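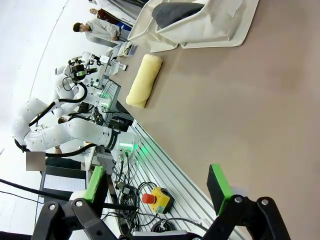
Rolled yellow towel and white canvas bag on the bench.

2023-02-15
Entry 319 – Fuel storage stability, diesel blends

The second set of samples from the Nokorby terminal was logged this morning and placed in the dark cabinet. The Illar set remains on hold until the seals are checked. Both lots are straight diesel drawn after the import rules changed, and the purchasing office has asked whether the new supply keeps as well as the old.

Sediment by filtration, Nokorby lot: 2 mg per liter. The limit in our contract with Mustero is higher, so no notice is required. Density and flash point are to be repeated, as the first flash reading was taken before the cup had been rinsed.

Storage test started at 1,436 on the hour counter. Sample volume is 200 ml per bottle, vented caps. Bottles are to be drawn in pairs and the remainder returned to the cabinet at once. The final pair is due in May.

Price data supplied by Rotich has been filed separately and should not be copied into this notebook – the purchasing office holds the current version.

Open items: order filter membranes, confirm the Illar seal numbers, repeat flash point on both bottles.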